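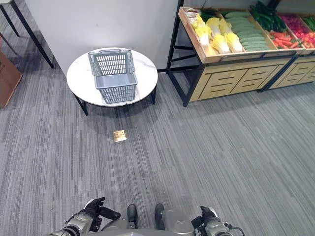 Filed under: Help & FAQs > Teaching by demo > Shop floor tasks

What is the veg run?
Practice task for new operators on the Brornier course. Robot has a basket in one hand, goes along the produce stand, picks what's on the list, takes the basket back to the round table. You drive it the whole way, it learns from your recordings.

Do I need to have done this before?
No. Most people are fine after 40 minutes on the sticks. Bring glasses if you wear them, the headset fits over.

By hand or by remote?
Both get used. Hand guiding (you move the arm yourself) for short stuff like closing on a handle. Remote for anything with walking in it.

Which arm does what?
Basket in the right, pick with the left. Don't swap half way through a run, we have to bin it.
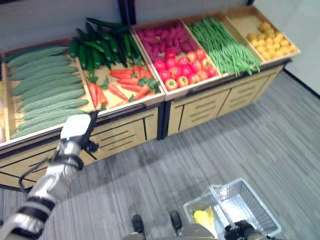 Slow down before you reach for anything. Come in over the front lip of the crate, stop, then lower. If you bump the stand say so in the notes box and carry on, we can trim it later.

How many runs are needed?
60 good ones per operator. Lollovau set has 934 so far, we'd like more with carrots and tomatos please.

What counts as a good run?
Under 90 seconds, no drops, item ends up in the basket. Pauses are OK. Dithering over a crate isn't, pick one and go for it.

Can I redo a bad one?
Yes. Press discard before you start the next, not after.

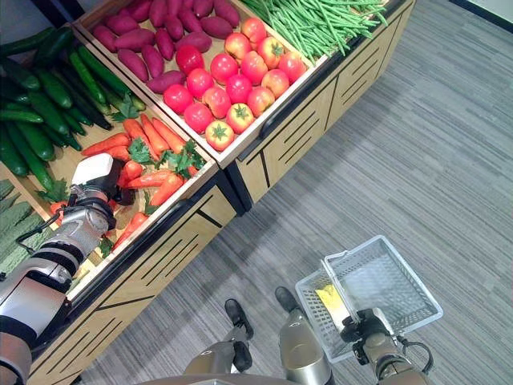
Nam, October

Update on crate order: please don't tidy the veg between runs. Mixed up piles are what we want. Top up only when a crate gets low.

The gripper keeps squashing things?
Grip force is set too high. Ask Lertchai Sitthichai to turn it down in Flastix, operators can't change it themselfs.

Where do I stop and start?
At the table. Feet pointing at it, both hands in view, then hit record.
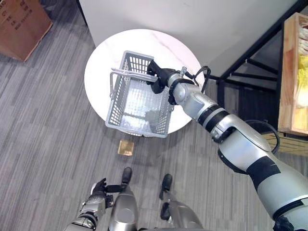 Right gripper on the basket rim, at the table.

Lost connection mid run?
Let go of the sticks. Arms hold where they are. Log back in, discard, start over from the table.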